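Chapter 3
Where Does the Work Happen?

I wrote most of this book at a table I bought from an office that was closing down, and I spent the first week moving it. Window, wall, window again. I'd like to tell you I was procrastinating (I was, a little!), but I was also learning something, and it's the thing I want to talk about in this chapter: rooms tell us how to behave, and they start talking the moment we walk in.

Think of the last library you were in. Did anybody ask you to lower your voice? Probably not. The shelves did it, and the carpet, and the long tables with the chairs all facing in. Now think of a school cafeteria with the same number of people in it. You'd shout.

My old teacher Ubaldo Rinaldi used to send us out with a notebook to sit in one spot for 30 minutes and write down only what the furniture was doing. I hated it. Then I tried it at the Troltwood town offices and filled 3 pages on a single bench.

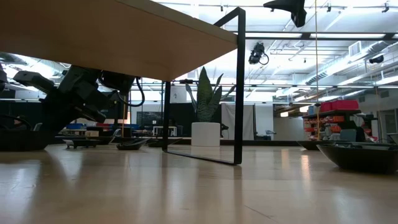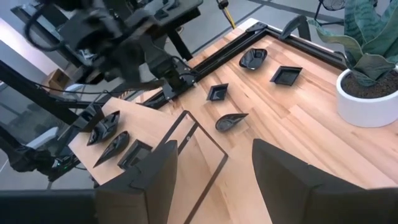
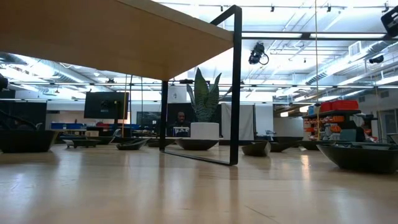 A table in a large open room.

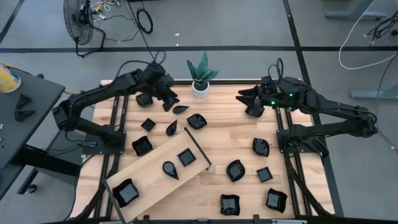
Working tables are a fairly recent luxury for most of us, at least the kind you get to keep. Plenty of people have done their work standing up, or on a lap, or on the same board where supper got made an hour later. When I interviewed clerks at Caruso, the shipping firm you'll meet again in Chapter 5, the older ones could still tell me exactly who sat by the radiator. They'd forgotten the names of managers, but they knew that!

So before we get to floor plans and all the vocabulary that comes with them, I want you to pick a place where people work. A kitchen, a bus garage, the back of a shop, whatever you can get into without bothering anyone. Sit down, stay put, and keep your notes. We'll be using them in the next section, where we look at who gets the door.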